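Home Our School Courses Teachers Visit Contact

About the Jellach Walking School

Reading time: 2 minutes

We are a small school for people who want to walk long distances and do not know how to begin. Our house is on Durán Street, in a building from 1835 which was before a grain store. The stairs are steep, so please tell us if you need the ground floor classroom.

The school was started by Gisela Fuentealba. She worked for many years as a physical education teacher, and in the summers she took small groups over the hills to Hudis. Many adults asked her the same questions: how many kilometers is normal for a first day, what to eat, what to do when the knee hurts on the way down. She wrote the answers in a notebook, and this notebook became our first course.

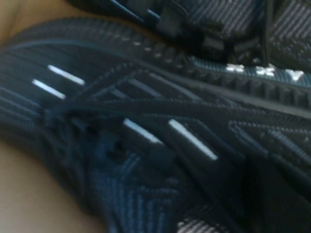 The beginner course has eight meetings. In the first two we stay near the school and walk on flat ground, and Gisela looks at how each person puts the foot down. After this we go a little farther each time. The last meeting is the path to Hudis, 41 kilometers in 2 days, with one night in the guest house at Pito. You can leave the path at Pito and take the bus back, and every year several people do this. They receive the same certificate.

Our second teacher is Ivana Figueroa. She teaches map reading, weather and first aid. Her classes are in the evening, at 6:30, and they are also open to people who do not take the walking course. Ivana speaks Spanish, English and some German. She is strict with the compass, you will see.
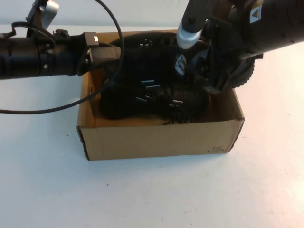
We keep the groups small and we do not make a race. The slowest person walks second in the line, behind the teacher, and gives the speed for everybody. Some new students find this strange in the beginning, especially the ones who come from running clubs. We ask them to try it for one full day before they discuss it with us.

In our library there are 147 books and maps about walking. Students can borrow them for three weeks. The old maps of the Hudis side must stay in the house – the paper is very weak and we have only one of each.

The course price includes the teaching, the night in Pito and the breakfast there. It does not include your lunch on the path. If the price is difficult for you, write to Gisela directly and you can pay in parts.
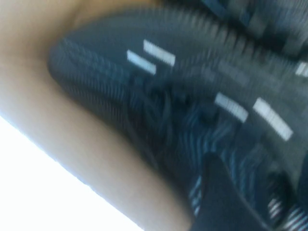

Page last changed: July

New groups begin in spring and in early fall. In winter there are no walks, but Ivana gives her map classes as usual. You can visit us before you decide, the door is open in the morning from 9:00 to noon. Ring the lower bell, the upper one is for the dentist.

Related pages

Dates and prices of the beginner course
Map reading in the evening with Ivana
What to eat on a long day
The path to Hudis: stages and bus stops
Rules of the library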